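설바스테드 과제 진행 보고 (Sulstead 2단계)
작성일: 10월 10일
받는 분: 타도베티(Tadovetti) 과제관리팀 므왕기 르웨야마무(Mwangi Rweyemamu) 님

므왕기 님, 안녕하세요! 이번 보고는 좋은 소식부터 쓰고 싶었는데, 중간에 팔 쪽에서 문제가 하나 터져서 그 얘기가 대부분이 될 것 같습니다. 결론만 먼저 말씀드리면 다친 사람은 없고, 일정은 조금 밀립니다. 지금 붙들고 있는 건 탁자 위의 천을 손으로 누르고 펴는 작업이에요.
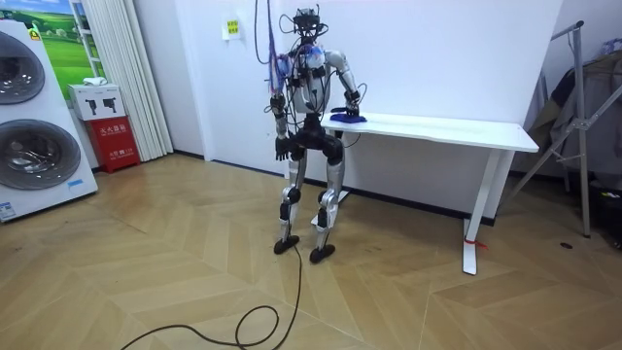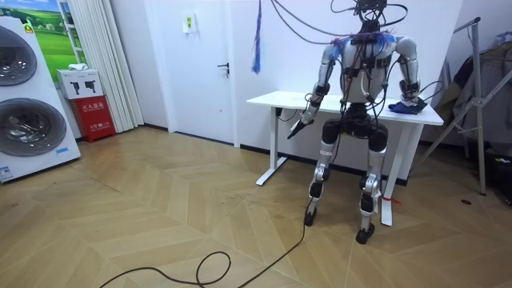

탁자 작업 중인 휴머노이드. 두 장 모두 한쪽 손이 파란 천류 위에 놓여 있음.

무슨 일이 있었냐면요, 천을 누르는 동작을 반복 시험하던 중에 왼팔이 목표 힘을 한참 넘겨서 탁자를 계속 밀어버렸습니다. 누르는 힘 상한을 15N으로 걸어뒀는데 로그를 보니 19N까지 올라갔더라고요. 숫자만 보면 별것 아닌 것 같죠? 문제는 상한을 넘으면 바로 팔을 거둬야 하는데 그 명령이 약 600밀리초나 늦게 들어갔다는 점입니다. 그 사이에 탁자가 뒤로 밀렸고, 로봇은 버티려고 무릎을 더 굽혔고, 옆에서 보던 제가 비상정지를 눌렀습니다. (솔직히 꽤 놀랐어요. 버튼이 손 닿는 데 있어서 다행이었습니다.)

처음에는 손목 힘 센서를 의심했습니다. 안둠(Andum)에서 받은 센서가 2월에도 영점이 한 번 틀어진 적이 있었거든요. 그래서 하루를 꼬박 써서 다시 보정했는데 센서는 멀쩡했고, 범인은 통신 쪽이었습니다. 팔 제어기와 상위 제어기 사이 케이블의 커넥터 하나가 헐거웠고, 팔을 앞으로 뻗으면 접촉이 잠깐씩 끊겼어요. 끊긴 동안 제어기가 마지막으로 받은 힘 값을 그대로 믿고 계속 눌러버린 겁니다. 커넥터도 커넥터지만 값이 안 들어오는데 멈추지 않은 건 저희 소프트웨어 잘못이 맞습니다. 이 부분은 변명할 여지가 없네요.

지금까지 조치한 내용입니다.

커넥터는 잠금식으로 교체했고, 어깨를 지나는 선은 여유 길이를 다시 잡았습니다.
힘 값이 정해진 시간 안에 갱신되지 않으면 팔이 바로 힘을 빼도록 코드를 고쳤습니다.
시험 중에는 한 사람이 비상정지만 맡습니다. 노트북 보면서 겸하는 건 이제 금지예요.
탁자 다리 위치를 바닥에 표시해 두고 시험 전후로 밀렸는지 확인하기로 했습니다.

수정한 뒤에 같은 누르기 동작을 600회 돌렸고, 상한을 넘긴 경우는 한 번도 없었습니다. 다만 이건 팔을 천천히 움직인 조건이라 아직 마음을 놓을 단계는 아니에요. 원래 속도로 올렸을 때, 그리고 시험 도중에 일부러 선을 뽑았을 때 어떻게 되는지가 진짜 시험인데 그건 아직 못 했습니다.

일정은 천 펴기 시연이 두 주 정도 밀립니다. 예산은 커넥터와 예비 케이블 값 정도라 소모품 항목 안에서 해결되고요, 추가로 요청드릴 금액은 없습니다. 안전 검토를 맡은 라시디(Rashidi) 쪽에는 로그 원본을 이미 보냈고, 답이 오면 그대로 전달해 드릴게요.

한 가지 여쭤볼 게 있습니다. 계약서에는 시연을 원래 속도로 한다고 되어 있는데, 선 뽑기 시험을 통과하기 전까지는 느린 속도로만 돌리고 싶습니다. 이렇게 진행해도 괜찮을지 회신 부탁드려요. 괜찮다고 하시면 다음 보고에 느린 속도 결과를 먼저 담고, 원래 속도 결과는 그다음 보고로 넘기겠습니다.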